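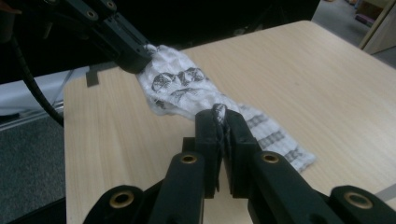 3. Data and Methods

3.1 Study area and sample

The survey covered private households in Lesik and Comel, two neighboring towns served by the same water utility. Supply water in both towns is moderately hard and the tariff is the same, so differences in laundry practice between the towns are unlikely to reflect the price of water. Lesik has a larger share of apartments with shared laundry rooms. In Comel most dwellings have their own washing machine, usually in the kitchen or bathroom.

Addresses were drawn from the utility's billing list after commercial connections had been removed. One adult per household, the person who most often did the laundry, was asked to fill in the questionnaire. Completed forms were received from 211 households. Of these, 134 also kept the four-week diary described in Section 3.3. Households that kept a diary were slightly larger on average than those that did not and were more likely to include children. We return to this difference in Section 5.

3.2 Definition of kitchen textiles

Earlier work on household laundry has grouped kitchen textiles with bath towels or has left them in a residual category. Neither choice suits the present question. Kitchen cloths are replaced more often than bath towels, are used for several unrelated tasks in one day, and come into contact with food residue. We therefore treat them as a separate class with three types: drying cloths, used on clean dishes and glassware; hand towels, kept near the sink; and wiping cloths, used on counters, stoves, and floors.

Type was assigned by main use as reported by the respondent. Fabric, weave, and print were recorded but played no part in the assignment. In the pilot round, classification by appearance gave poor agreement between coders, largely for printed cloths, where the same product served as a drying cloth in one home and as a wiping cloth in the next. Many respondents also moved a cloth from one type to another as it aged. A cloth that changed type during the diary period was entered under the type it held at the start, and the change was logged separately.

3.3 Diary

The diary was a printed booklet with one page per day. Respondents marked each time a cloth was taken from storage, hung up for further use, or placed with the laundry. They also noted the reason for removal, using a short list of codes: visible soiling, odor, dampness, fixed routine, or other. The list was based on open answers in the pilot round. The code for dampness was added late, after several pilot respondents had written it in by hand.

Entries were transcribed by Octavio Correa, and a second coder transcribed a random subset. Disagreements were settled by reference to the booklet. Illegible marks were treated as missing. Days with no marks at all were kept as valid zero-use days only if the respondent had ticked the box at the foot of the page; otherwise they were dropped.

3.4 Storage and collection before washing

Respondents were asked where used kitchen cloths were kept between removal and washing. The options were the washing machine drum, a general laundry hamper, a separate container, a hook or rail, and other. Those who chose a separate container were asked if it was open or closed, if its walls were solid or perforated, and if it held kitchen textiles only. Opaque and transparent containers were combined in the analysis, as the pilot data showed no difference in the time cloths spent in them.

Time in storage was calculated from the diary as the interval between removal and the next wash load that included kitchen textiles. Where a household washed kitchen textiles with other items, the first mixed load after removal was used.

Figure 2. Printed white cloth with black checkered vertical stripes, its lower part in an open clear plastic container with low walls.

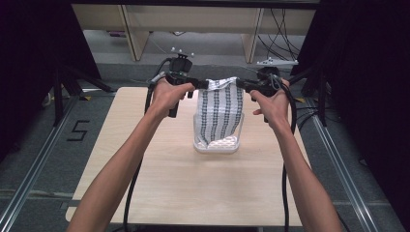 3.5 Statistical analysis

Removal was modeled as a time-to-event outcome, with the day a cloth was taken from storage as the starting point. Cloths still in use when the diary ended were treated as censored. Models were fitted separately for each of the three types and included household size, town, access to a private washing machine, and number of cooked meals per week. Standard errors were clustered by household. Results for the "other" removal code are not reported because the category was too mixed to interpret.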